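Pakix Tour Barricade — crowd control barrier, hire or buy

Front of stage barrier for concerts, festivals and album launches. Freestanding, no drilling, no floor fixings. In stock at our Hirkdale depot, ready to go out.

Used on the whole Prurarier run last summer, pit and both sides. Also on the Obi shows, where the front rows start lining up at 6 am and don't let go of the rail till the encore.

What you get
Straight sections, folding A-frame style. Tread plate at the front so the crowd's own weight holds it down. Rounded top rail — easier on the ribs for anyone stuck in row one. Step on the security side for your pit crew, photographers too if you let them up there.

Corner sections, gate sections and cable ramps sold seperately. Gates swing either way. Please order at least one gate per run, you'll want it for medical.

Specs
Material: aluminium
Colour: mill finish or black powder coat (black adds two weeks)
Straight sections in stock: 607
Weight: light enough for two people, not one. Don't try it.
Pins and bolts: included, captive, so they don't end up in the grass
Storage: folds flat, stacks on the Pakix dolly

Hire
Minimum hire is one show day plus bump in and bump out. Touring rates on request, cheaper the longer you're out. Our truck or yours. If it's yours, bring ratchet straps, we've run out of spares more than once.

For a venue of 2,000 standing you'll normally want a full front run plus returns on both sides. Send us the stage plot and we'll draw it up free of charge. Bigger than that, ring us, don't guess. Catwalk or B-stage? Tell us early. Pop shows nearly always add one late and then everyone's hunting for corners at midnight.

Bond is $2,000 per hire, back to you once the gear's been checked in. Scuffs are fine. Bent legs aren't.

Buy
Ex-hire sections come up every May after the festival season. Straightened, re-pinned, load checked. 97 on the list at the moment, mostly black. No holds without a deposit.

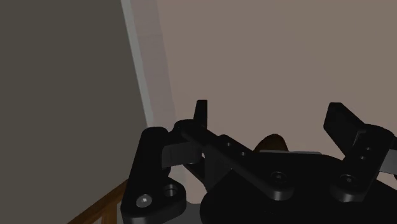 Obi wrote in after their arena dates to say the barrier went up faster than their old steel one and the fans at the front had a proper rail to lean on, but they'd have liked a second gate near stage left. Fair call — second gate is now in the standard arena quote.

Delivery
Metro next day if ordered before noon. Regional, allow three. Forklift or tail lift needed at your end, tell us which when you book.

Not included: labour, wristbands, earplugs, signage. We can do printed scrim for the front face, artwork in as a PDF pleaes, ten working days.

Quotes by email or phone. Have your dates, venue and standing capacity handy.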